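Pletmont Delegate Tracker, reviewed

I've followed party conventions for years with a legal pad and a highlighter, so I was thrilled when Pletmont put out its delegate tracker in January. It's wonderful! You type in the branches, mark who they're leaning toward, and it keeps a running tally for each leadership candidate. I loaded 138 branches from the Rarkstead race (Lambert against Byun, a real nail-biter) and had a map by dinner.

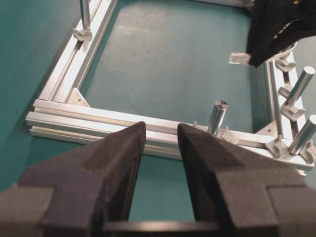 Can it handle a second ballot?

Set a fallback choice for each branch and the tracker moves those votes over when a candidate drops out.

My favorite part is the notes column, where I keep every endorsement and every snub. Searching is a little slow once you pass 400 entries, and the print layout wastes paper. I'd still buy it again tomorrow, and I've already started on the regional slates.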